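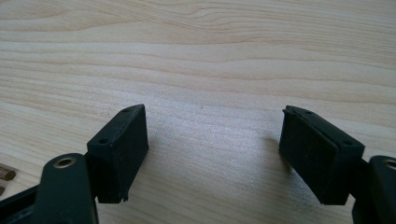 Finish for a kitchen table that gets used every day
Woodworking > Finishing

tijani_o
1 Mar 2025
I'm refinishing our kitchen table and can't settle on a topcoat. It's a pale wood, probably ash but the seller didn't know. The old finish was worn through at both ends and had gone gray near the sink side. I've stripped it and sanded to 150 so far.

We eat every meal on it and the kids do homework there. I want to keep the color as light as I can. My neighbor says oil-based poly, my brother-in-law says hardwax oil, and the guy at the store tried to sell me a two-part finish that cost more than the table did. What would you use?

Omolara

sokolbench
Water-based poly, satin. Oil-based goes yellow on ash and it keeps getting yellower. I did a desk in oil-based and you would not guess it started out pale. Four coats, light sanding with a 320 pad after the first one to knock down the raised grain.

T. Shearer
Hardwax oil. I've had it on our table for five years. When it looks tired you wipe on a little more and you're done for another year. When poly wears through you are back to stripping the whole top, same as you just did.

sokolbench
Wiping more on every year is the part people don't do. And red wine or a wet pot left overnight will mark it.

T. Shearer
A wet pot left overnight will mark most things. Mine has had wine on it plenty of times. You wipe it up.

adaeze_w
I've used both and I think it depends on who's in the house. With small kids I went with water-based poly and didn't regret it. Marker came off with rubbing alcohol on a rag, though I was quick about it and didn't scrub. On my own workbench I use oil and don't care what it looks like.

One thing about the color. Plain water-based on ash can look a bit cold, almost chalky. I put one coat of dewaxed shellac under it, the blond kind, and that warmed it up just enough. Try it on the underside first.

tijani_o
Thanks. Is the shellac going to cause trouble under water-based? I read somewhere that it can peel.

adaeze_w
Only if it has wax in it. The can will say dewaxed, or sanding sealer. If it doesn't say, assume it has wax. Let it dry overnight, scuff it lightly, vacuum, then topcoat.

Annick D
I'd skip the shellac if the table lives next to a sink or a stove. Heat is hard on it even under another finish. I had a ring from a casserole dish go straight through to the shellac layer and it turned white. I got some of it out with a hair dryer but not all.

adaeze_w
Fair point. We always use trivets so I haven't run into it.

T. Shearer
Another vote for no film finish at all, then.

sokolbench
Torquil, you say this in every thread.

T. Shearer
I do, and I still have the same table.

Annick D
Omolara, did you only go to 150? For water-based I'd go to 180 and stop. For hardwax oil follow the can, most of them want 120 or 150 and they don't soak in well if you go finer. So you may want to choose before you sand any more.

Also do the underside. One coat is enough. A solid top finished on one side only can cup, and ours did the first winter. It was 44 inches wide and you could see the curve from across the room.

tijani_o
I hadn't thought about the underside. Mine is 30 inches wide and screwed to the apron with what look like figure eight clips, so it does come off. I'll flip it this weekend.

Going with water-based poly, no shellac, after I test both on the bottom. If the plain one looks too chalky I might change my mind. The gray by the sink side mostly sanded out but there's still a faint shadow. Would oxalic acid take care of that?

sokolbench
Yes, if it's iron or water stain. Do the whole top and not only the spot or you'll get a light patch. Rinse it well, two or three times, and let it dry a couple of days. Wear gloves and don't sand it until it's rinsed, the dust is nasty.

Annick D
Agree with all of that. Get the wood bleach sold as oxalic acid. Laundry bleach won't touch that kind of stain.

tijani_o
OK, ordering some tonight. I'll post again when the test patches are dry.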